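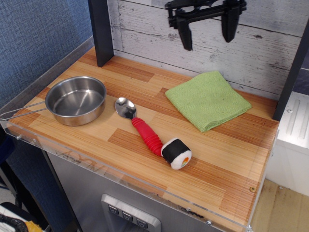 Wood-pattern countertop in front of whitewashed planks.

Skondulby laundry room to close for new pipes

Friday, September 9, 2022

The shared laundry room in Skondulby will be closed for 10 days while the old water pipes under the floor are replaced. The work is done by the firm Grekska, which also changed the pipes in the house on Dalidis Street last January.

The laundry room is used by 148 households. Many of them have no washing machine at home, and the housing office has received a lot of calls this week. During the closing, residents can wash at the Jin laundry next to the bus stop. The office pays for one wash per household – the ticket must be picked up at the office desk before the work starts.

The old pipes have leaked several times, and last winter the water reached the storage rooms below. Nearly 28 storage rooms got damp walls, and some residents had to throw away winter clothes and books.
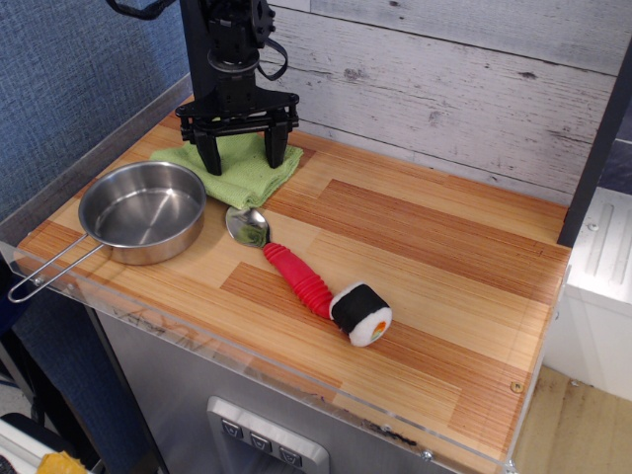 Can I keep the washing time that I already booked?
Bookings during the closing are canceled, but you can choose a new time on the list by the door when the room opens again.

The rent will not be raised because of the work, the office says. The price for one wash stays the same until the end of the year. Drying cabinets are also closed in this period, and residents are asked to take home all baskets and detergent from the shelves.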